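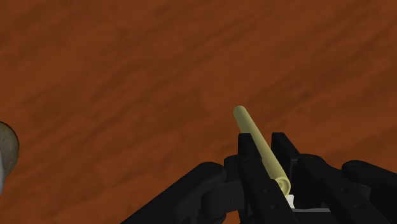 What is the Grirnell Grasp Planning Set used for?

The set is used to train and evaluate software that selects finger placements and closing commands for multi-fingered hands in simulation. It is distributed together with the Zumono planner, version 17, and the two are meant to be cited together.

Summary

The Grirnell Grasp Planning Set contains 200 simulated tasks in which a multi-fingered hand takes hold of a small object on or near a wooden tabletop. Thin cylinders held between upright fingers make up the largest group. Each task is stored with the planner's output, the commands sent to the joints, and rendered views. All data are synthetic. No measurements from physical hardware are included in this release.

Maintainers

Vitória Brandão (planner and release management)
Joar Sandberg (simulation and rendering)
Boonmee Yensuk (evaluation scripts)

Correspondence concerning the license should be directed to Raquel Valente at the Bemdale office.

Contents of the archive

tasks/ holds one folder per task, with the starting pose of the hand and of every object.
plans/ holds the finger placements chosen by Zumono, including rejected candidates and their scores.
commands/ holds joint targets, written at a fixed rate of 200 per second.
views/ holds rendered views as PNG files.
eval/ holds the scoring scripts and the reference results.

Folder names in tasks/ and plans/ match. Where a plan could not be found, the folder in plans/ is present and contains only a log.

Partition

The training partition consists of 134 tasks. The remaining tasks are reserved for evaluation and should not be used for tuning. Tasks that share an object shape and a starting pose are always kept in the same partition.

How the data were produced

Object poses were drawn at random within the reach of the hand. Zumono then proposed contact points, checked each proposal for collisions between links, and passed the best candidate to the controller. The controller follows joint targets and has no access to the rendered views. Tabletop textures are assigned from a small library and carry no meaning for the task.

Secondary objects appear in part of the set. They are listed in the task file under "bystanders" and are never the target of a grasp.

Known limitations

Friction is constant across all objects. Contact between two fingers of the same hand is modeled with simplified shapes, and small overlaps between neighboring links may occur. In many views the fingers hide the lower end of the object, so the object pose should be read from the task file when ground truth is required. Results obtained on this set should not be presented as evidence of performance on a physical hand.

Changes in this release

Released Oct 22, 2024. The command files issued in February used a different joint order and have been withdrawn. Scores computed with the earlier files are not comparable. The collision checker was revised by Solange Nogueira, and all plans were regenerated afterward.

License

Use for research and teaching is permitted with attribution. Redistribution of modified task files requires a new name for the set.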